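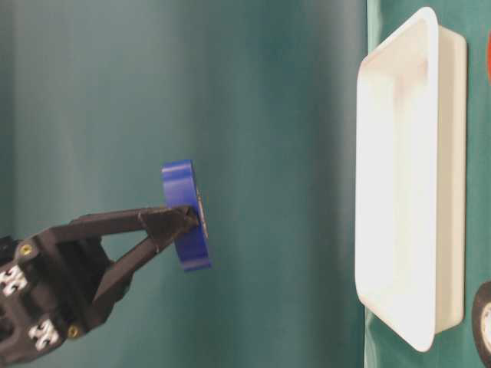 The Tape Drawer, Emptied

Plarent is a small framing and packing shop, and like every shop of its kind it owns more tape than it could use in a normal human lifetime. On 3rd October we emptied the tape drawer onto the long bench, mostly to find out whether the drawer had a bottom. It does. It's lined with newspaper from a year when people still advertised fax machines.

The final count was 258 rolls, if you're generous about what a roll is. Some of them were down to a last sad lap and a half. These notes are for the Fikness crafts page, which asked its member shops to show a bit of back-room life. They may have been hoping for pottery.

Blue. A roll of glossy blue, held up on its side with the pale edge of the core showing. We buy blue because it can be found. Clear tape goes down on a bench and is never seen again, while blue can be spotted from the doorway by someone holding two coffees. Green cloth behind, white tray close by.

The tray is the other half of the system. White plastic, rounded corners, a raised rim, shallow enough that you can't hide anything in it. Rolls in use live in the tray. Rolls not in use live in the drawer. This rule was written on a card and taped inside the cupboard door, and the card fell off in November, which tells you which tape we used.

The cloth is teal or green depending on who you ask, and we have stopped asking. It came off a bolt from Tijani, the fabric place two doors down that closes for lunch at a different time every day. We wanted felt. They had this. Small dark things show up on it nicely, and so does lint.

A few words on the rest of the drawer, for the people who care about this sort of thing (hello, both of you).

Brown paper tape, the kind you have to wet. We own 79 rolls of it, thanks to an order form where the box for "units" meant cases. It sticks beautifully to cardboard and even better to sleeves. We expect to finish it roughly 2 decades after the shop closes.

Masking tape. Fine for a week. Leave it on a frame over the summer and you'll be picking at it with a fingernail until you hate the customer, the picture and wood in general.

Double-sided. Every roll had a hair on it. We don't have a cat.

Linen tape, for hinging prints. Kept in its own tin with a lid, handled with clean hands, and used last spring by one of us to mend a lunch bag. The matter has been discussed.

The Rorkent dispenser, a heavy desk model with teeth like a small saw. It takes a wider core than any tape we stock. It has held the back door open for years and does that job very well.

What we kept went back in the drawer, big rolls on the left, small on the right, blue at the front. What we didn't keep filled a box, and the box needed closing, so we went looking for tape and found that all of it was under the other things we'd just put away — except the blue, naturally, in its tray.

Next month: the string shelf. There is a ball of twine up there that may be holding up part of the wall, so the gallery could be short.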